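Posted in: Student Work > Sports Studies > Capstone Reports

Counting Punts: Fourth-Down Decisions in a Six-Team High School League
Consolacion Lacson
Final report, Sports Studies capstone

1. What I set out to do

Griselholm High lost 34 to 6 to Portela in the game that gave me my topic. I don't blame the punter, who had a busy night and did well. I blame the fact that Griselholm punted from the Portela 38, down four touchdowns, with the wind behind them. The ball went into the end zone for a touchback and a net gain of 18 yards. Three plays later Portela had all of it back.

My question was simple enough to fit on the proposal form: do coaches in our league punt when the numbers say they should go for it, and if so, do they know they're doing it?

2. Where the data came from

The league does keep statistics, in the sense that someone at each school owns a binder. Bakmont's was a pleasure to read. Portela's was complete but recorded every penalty as "flag." Griselholm's had water damage through most of October, and for those games I worked from the radio broadcasts, where the announcer tends to give the down and distance after the play is over, if he liked the play.

I ended up with just over 4000 plays across two seasons. I typed them into a spreadsheet with columns for down, distance, field position, score, quarter and result. Where two sources disagreed on the spot of the ball, I took the home team's version, on the theory that they knew their own field. My adviser has asked me to list this as a limitation, so I am listing it.

3. Method

I looked only at fourth downs with 3 yards or fewer to go, between a team's own 40 and the opponent's 30. I left out the last two minutes of each half, when everybody goes for it and calls it courage. For each play I noted whether the offense kicked or stayed on the field, and whether it made the first down.

I did not build a win probability model. I began one in the spring and it told me that Bakmont had a 112 percent chance of beating Gromberg. Bakmont lost.

4. Results

Teams punted on most of these downs. When they did go for it, they made it more often than they failed, and running straight ahead worked better than anything with a name. Gromberg went for it more than any other team, and also had the biggest offensive line, so it is hard to say which came first, the nerve or the tackles.

The score mattered less than I expected. Teams that were behind punted nearly as often as teams that were ahead. Weather mattered more: on wet nights coaches kicked earlier and with a kind of relief.

5. Interviews

Three coaches agreed to talk to me. One said he trusted his defense. His defense had given up the most points in the league that year, and I wrote the quote down without comment. The second said he would go for it more if the people in the bleachers didn't know where he parked. I think this was the most useful sentence in the whole project. The third asked to see my spreadsheet and kept me for an hour – he had questions about his own short-yardage calls that I couldn't answer, mostly because of the water damage.

6. Problems and next steps

The teams that went for it were often the better teams, so their success rate can't be handed to the weaker ones as advice. Anyone picking this up should start with film and match teams by line size. I would also code the punts by where they came down, something I should have done from the start and noticed in June.

The spreadsheet is on file with the department. Please don't sort by the "flag" column.

Contact the Sports Studies office | Student work remains the property of its authors | Back to top

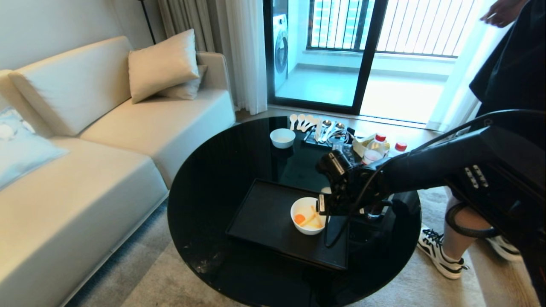

Fig. 1. Living room with sofa and round black glass coffee table.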